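So I finally bit the bullet and paid for Fliltell, the robot arm simulator I've been going on and on about since the spring. For anyone who missed all that, it's a program where you get a pretend arm in a pretend room and you teach it to do stuff before you risk a real one. I don't own a real one yet (soon! maybe!) so for now the pretend one is the whole hobby.

The base license was $87 and I added the Denar pack, which is the extra set of rooms and objects, and that brought the whole thing to $219. Gulp. I went back and forth on Denar for ages and I'm still not totally sure about it, more on that in a minute.

Getting it installed took me most of an evening. The download itself was fine but it wanted a newer graphics driver than I had, and then the newer driver made my second monitor go black, and then I had to go find the old cable in the closet. None of that is Fliltell's fault, I guess, but if you're on an older desktop like mine, set aside some time. My laptop flat out refused. It opened, thought about it, and closed again.

Once it's up, though, oh my gosh. You pick a room, drop in an arm, drop in some objects, hit play and there it is. You can drive the arm with the keyboard (fiddly), with a game controller (so much better), or you can write little scripts. I'm using the controller that came with my old console and it worked the second I plugged it in. The left stick moves the hand side to side and forward and back, the triggers do up and down, and one button opens and closes the gripper. I had it backwards in my head for the first hour and kept shoving things when I meant to grab them.

The lessons are the best part, in my opinion. There are 2 long ones included, one on reaching and one on grabbing, and whoever wrote them has clearly taught beginners before. Short pages, lots of stopping to try things. I did the reaching one twice because I liked it. The grabbing one gets hard pretty fast, and I wish there was something in between the two.

Now, Denar. You get more rooms and a lot more control over the lights, and the lights are what sold me. You can pull the main light down low and off to one side and get these big soft shadows from the arm going right across the floor.

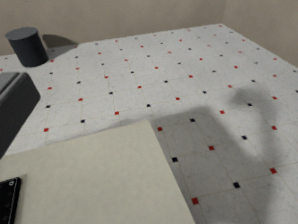

I spent way too long on that instead of doing my lessons. You can also attach the view to different spots, so you're looking from up close to the gripper or from way back in the corner, and switching is just one key. The close view makes me a bit seasick when the arm turns quickly, but it's great for seeing what you're about to bump into.

What I don't love: saving. You have to save the room and the arm setup separately, and twice now I've lost the arm part and had to put it all back by hand. I wrote to support about it and heard back in some 2 days, very nice reply, they said it's on their list. We'll see.

I also tried the free trial of Lacson before I bought this. It loads a lot quicker and the menus make more sense, but the lessons were so dry I quit partway through the first one. If you already know what you're doing it might suit you better.

Next up I want to get a script running that stacks a couple of blocks without me touching the controller. There's a robot club over in Pririvcombe that starts up again in August and I'd love to have something to show them by then. If any of you have Fliltell and know how to make the gripper close a little slower, please leave me a comment, I've been through every menu twice!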